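Jekdale Hand-Guided Teaching Kit
Two follower arms, two leader handles, one pedal

Most people can show a colleague how to put dishes away in a few seconds. Showing a robot takes a little longer, and the robot won't pretend it was listening. The Jekdale kit lets you do it by hand: move the leader handles, and the follower arms copy you, including the part where you hesitate.

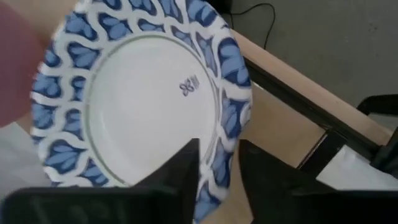

Thin, bendy items are a good first lesson. Pinch too hard and you've invented a taco. The handles pass grip force back to your fingers, so you'll feel the mistake while you're making it.

Press the pedal to start recording, press again to stop. Hold it down to throw the attempt away, a feature our own Gaurav Bisht has tested more than anyone. We suggest 15 good demonstrations before you train anything, and over 9 before you complain to us.

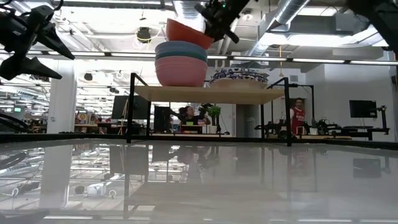 Stacking is where remote control earns its keep. You can tilt, pause, change your mind and try again without writing a line of code. Wrist views and a fixed view are saved on the same clock.

In the box: arms, handles, pedal, cables, Grasov recording software.
Not in the box: table, dishes, patience.

Sales and demos: ask for Neelam Ahuja.
Page updated 2021-02-22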